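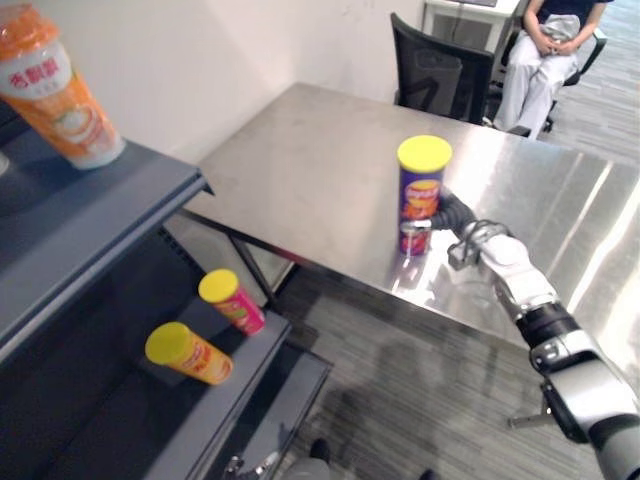

How far ahead do you need to plan a long drive?
One evening is plenty for the route. The car wants more warning than that, so start there.

Okay, thread, as promised to the three people who asked. We just got back from Kostetti and I have opinions about long drives again.

The whole thing is 600 miles each way. Kyung-tae wanted to do it in one go. I wanted to stop overnight in Plonlow. We stopped overnight in Plonlow and I will be bringing this up for years.

My rule is 200 miles, then a real stop. Out of the car, shoes on properly, walk somewhere you can't see the parking lot from. A gas pump does not count as a stop. Standing next to a gas pump doing one stretch does not count either, Kyung-tae.

Paper map. I know. But the signal drops out completely in the hills past Seol and the phone just sits there spinning while you go by your turn. Ours is so old it has a coffee ring over one of the lakes, and it got us there!

Also download the map to the phone before you leave the house. Do both. I did not do both last time and we saw a lot of Taldale, a town I can now draw from memory.

Someone asked how we split the driving. We switch at every real stop, no exceptions, even if you feel great. The "I feel great" person is always the one who is grumpy by four in the afternoon (me)

Whoever isn't driving runs the music AND the windows AND answers texts from my mother. It's a job. You can't nap through all of it.
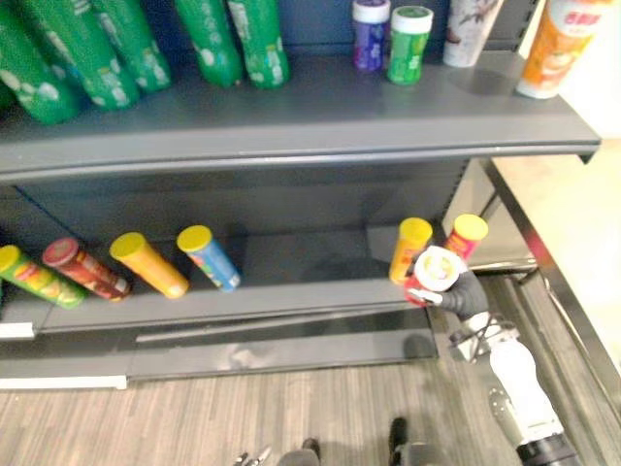 Top shelf, green bottles on the left.

Food! Eat a proper breakfast before you go, like eggs, like a person. We've tried the thing where you leave at five and "grab something on the way" and you end up having a cookie at nine thirty and hating each other.

Things that travel well: grapes, hard cheese, peanut butter sandwiches, anything you can eat with one hand that doesn't shed. Things that don't: croissants. There are still croissant flakes in the seat rails from the wedding two summers ago.

Bring more water than seems reasonable and keep it where the passenger can reach it. Ours always ends up in the trunk under the coats - every single time - and then it's a whole discussion.

Tahmineh Babaei replied to my last thread saying she packs the car in reverse order of need, so the overnight bag goes in dead last. I tried it on this trip and she's right, it was so much nicer walking into the motel with one bag instead of unloading half of our lives onto the sidewalk.

Motel notes for Plonlow: ask for a room at the back. The front ones face the truck route and the trucks start early. Pillows were flat but the shower was fantastic, the kind where you forget you were in a car all day.

Tires. Check them the day before, when they're cold, and check the spare too. Ours was so low it would have been decoration. Wiper fluid while you're out there. It takes around 10 minutes and you get to feel very capable.
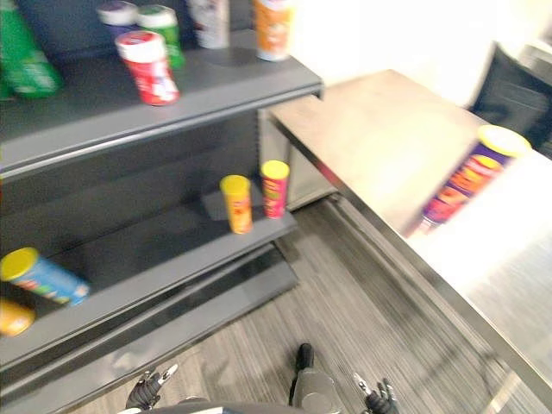

There's a little newsletter I send out, by the way, the road trip one. It has the full packing list if you want it, I'm not typing it all out again here. Reply and I'll send it over.

Kids question, a few of you: we don't have any, so I asked my sister. She says audiobooks beat screens because everybody is listening to the same thing and nobody gets carsick. She also says to keep a towel in the front. She did not elaborate.

Dog question: ours sleeps the entire way and then goes berserk at the exit ramp. No idea how she knows. Bring her own water from home though, ours won't touch motel water.

Going home is always worse than going. We leave the last stretch for the morning now so we pull in while it's still light, and I can put a load of laundry in before I sit down. Once I sit down it's over.

Next one is the coast, probably February if the roads are clear. Kyung-tae is already saying we could do it in one go. We are not doing it in one go.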